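Atinga two-arm bench kit: set-up guide
Section 4: Bench layout and first reach test

Written for the shared workshop at Vumdale by Dede Ackah. Revised 23 December 2025. Finish section 3 (power and emergency stop) before you start.

The arms come down from above the table, so most trouble at this stage is about clearance.
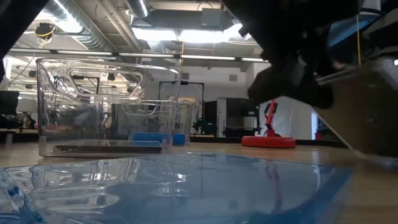
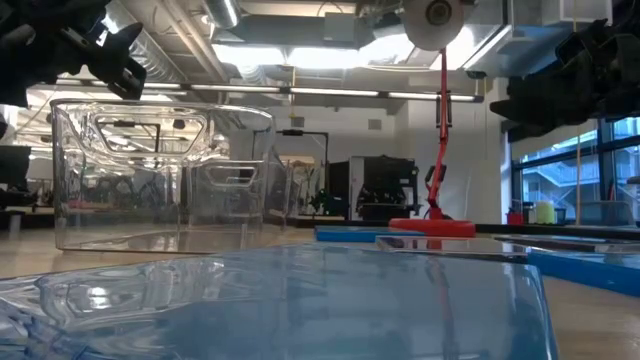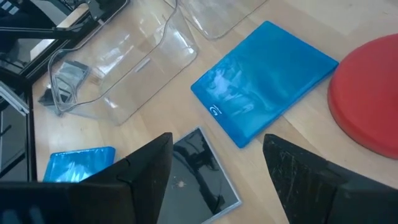

4.1 Setting the height

1. Switch off both arms at the Mendex supply and wait 15 seconds.
2. Loosen the 2 clamp bolts on each upright. Keep one hand under the arm while you do it.
3. Raise or lower the arm until the closed fingertips sit 200 mm above the tabletop in the park position.
4. Tighten the bolts evenly. Check the height again, as the clamps creep a little when they bite.

CAUTION: Do not adjust an upright with the supply on. The arm will try to hold its old position and can catch your fingers against the clamp.

4.2 Reach test

1. Clear your hands and sleeves from the table. Switch on.
2. Load the file reach_slow in Derelent and select the left arm only.
3. Run it once at the lowest speed setting. Stop if the arm touches anything or a cable pulls tight.
4. Repeat with the right arm, then with both.

Note: Tall bins are the usual thing to get knocked. If a finger clips a rim, move the bin back and start again from step 2. Don't change the path file to suit the bin.

Note: Clear plastic and glossy cases throw glare into the wrist cameras. Turn the camera exposure down a notch before you go shifting lights.

4.3 Fingers

Scuffs on the finger faces are normal wear. Replace a finger if it is chipped at the tip or rocks on its screws. Spares are in the grey drawer under the bench. Write what you took on the sheet, and Dzifa Addo will reorder in January.

CAUTION: Finger screws are M3 and strip easily. Use the short driver and stop when they are snug.

Go on to section 5, Camera calibration.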